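Growing liver organoids in a basic lab: what is killing them after passage three?

Posted by A-yeong Um
Cell Culture Help, Organoids and 3D Culture

I'm a second-year grad student at Mistau, in a lab that mostly does flat cell lines, so there isn't anyone down the hall to ask. I'm growing human liver organoids from a frozen stock. They thaw fine and look round and healthy through the second passage. After the third, most turn dark in the middle and stop growing. I split them 1:3 by pipetting up and down in cold medium, spin, and put them back in fresh gel. Drops are 30 microliters. Medium is changed every other day.

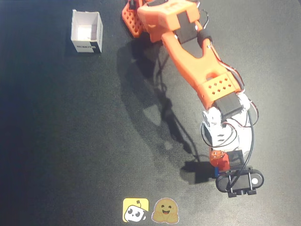
I've tried a new batch of gel and a new bottle of serum-free base medium with the same result. Mycoplasma test was negative in January and again last month. Is this a medium problem or am I breaking them up wrong?

Prenley
Dark centers usually mean they got too big before you split them. The cells in the middle don't get enough oxygen. Split earlier. Also check your growth factors, they go off if you keep thawing the same tube.

Skukholm
I'd agree with Prenley on size, but look at how you break them up too. Cold medium and a wide tip often leaves big clumps that already have dead cells inside, and those get carried into the next passage. Narrow the tip and check a drop under the scope before you spin. You want small pieces, with few single cells.

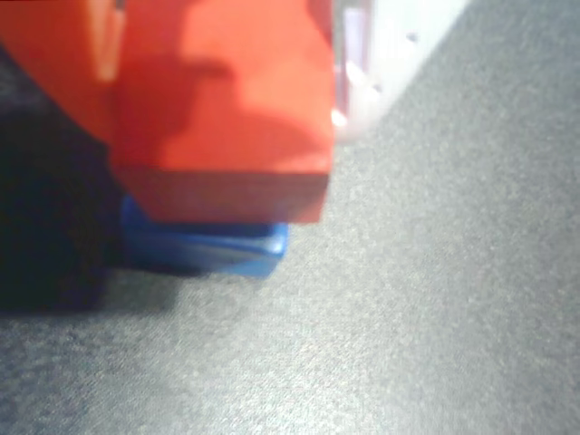
Does it matter how many pieces go into each drop?
It does, and too few is as bad as too many. We count fragments in a small sample and aim for the same density every time, then write it on the plate lid.

For the growth factors, make single-use tubes the day they arrive and write the date on them. Ours lose strength after a few freeze-thaws and the first sign is slow growth at the third or fourth passage, much like yours. If you still have vials from passage one, thaw one and run it next to the current line with the same medium. If both go dark, look at the medium first.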